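Westilik to Bring Robot Arms Into Staff Kitchens at Brindberg Site

Company agrees new kitchen duties with employees ahead of September start

BRINDBERG, 30 Jan 2021 - Westilik, which runs catering and break rooms for office and factory clients, today announced that it will place robot arms in the staff kitchens at its Brindberg site. The arms will take on clearing counters, moving kettles and carafes, and handling plates. The work is being carried out with Kuleck, which supplies the arms and the control software, and Rácz, the kitchen planning firm that drew up the room layouts.

The first 2 kitchens are due to open with the new equipment in September. The rest of the site's 8 kitchens will follow once the first pair has been through a full review with the people who work in them.

Westilik employs 54 people in kitchen and break room service at Brindberg. None of these jobs will be cut as part of the project, and the company has put that commitment in writing for the length of the current service contract. What will change is how the working day is divided up.

At present, kitchen staff go from room to room throughout a shift, putting items back in place, refilling coffee makers and clearing plates. Much of the day is spent walking between floors. Staff have told the company that these rounds leave little time for ordering, stock checks and looking after visitors, and that the late rounds are the least popular part of the job.

Under the new plan, each arm will handle the short, repeated tasks at one counter. All tasks are worked out in simulation first, in a kitchen model with the same kinds of items found in a break room: a glass kettle, a drip coffee maker, plates and a steel sink.

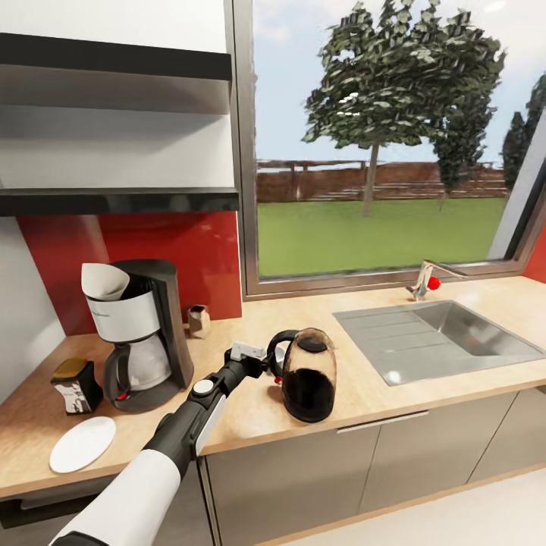
Employees have been part of this stage from the start. A working group of seven kitchen staff meets with Kuleck's engineers to go through the simulated tasks and say where they differ from the way the job is done on site. Several changes have come out of those meetings. The coffee maker has been moved farther from the sink in the Brindberg layout, and the arm will stop and wait whenever a person steps up to the counter, whatever it is doing at the time. Staff also asked for a pause control that can be reached with an elbow, for people with both hands full, and Rácz has added one to the plans for each room.

Some work will stay entirely with people. Food preparation, cleaning the coffee makers and anything involving broken glass are outside the scope of the project. Hot water will also be poured by hand. The arms may move a kettle, but only when the kitchen is closed to other users and the kettle has been switched off.

Plates have taken up a good deal of the simulation time. They are thin, smooth and often stood on edge, and the fingers of the gripper have to take hold of them without chipping the rim. Kuleck has worked through different grip positions and will repeat the work with the site's own tableware before any arm is used during opening hours.
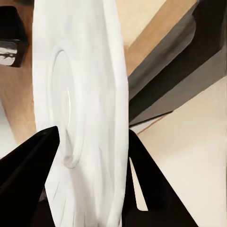

A white plate held on its edge between two gripper fingers, shown in simulation.

Every member of the kitchen team will receive paid training before September. The course covers daily start-up, stopping and restarting the arm, reporting a fault, and keeping the gripper clean. Employees who want to go further can apply for a new position, kitchen systems attendant, which carries a higher pay grade. The attendants will be the first point of contact when an arm stops, and they will decide whether it goes back to work or stays off until Kuleck has looked at it. The positions will be advertised inside the company first.

Shift times are changing as well. The last evening round will be dropped in kitchens with an arm, and the hours will move to the morning, when demand for coffee and visitor service is highest. Employees who prefer to keep an evening shift can do so in the other kitchens while the project is being extended.

The arms will not be used to measure how fast people work. No records of individual employees will be kept by the system, and fault logs will be open to the working group.

Westilik will hold information sessions for employees and for client companies at Brindberg before the first installation. Clients will be told which kitchens are affected and when each room will be closed for building work. During closures, coffee and tableware will be available on the next floor - the kitchen team will put up notices at each door.

About Westilik
Westilik provides catering, break room and kitchen services to offices and production sites. Its Brindberg operation serves office floors and production areas.

About Kuleck
Kuleck builds robot arms and control software for service work indoors.

About Rácz
Rácz plans and fits commercial and staff kitchens.

Media contact
Westilik Press Office, Brindberg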